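Keeping Small Wooden Things Clean

Painted wood lasts for years if it stays out of the sink. These are the habits we use at home for blocks, game pieces and drawer knobs.

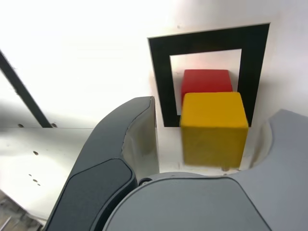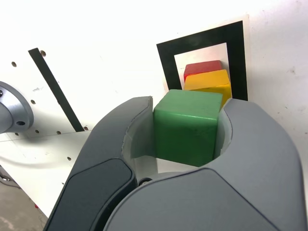 Wipe painted pieces with a cloth wrung out in warm water and a drop of dish soap, then go over them again with plain water. Do one color at a time the first time you wash a set. With cubes in red, yellow and green, the red is the one I test first, on a single face, using a white rag. If color comes off on the rag, stop and use a dry cloth from then on.

Never soak wood. Water gets in at the end grain and lifts the paint at the corners. Stand the pieces on a towel with gaps between them and turn them after 2 hours. Leave them overnight before they go back in a lidded box.

Crayon comes off with a little baking soda on a damp fingertip. For sticker glue, use cooking oil – leave it 6 minutes, then wipe with soapy water.

Rough corners can be sanded by hand with fine paper. Seul-gi So uses an old nail file for this and it works just as well on knobs.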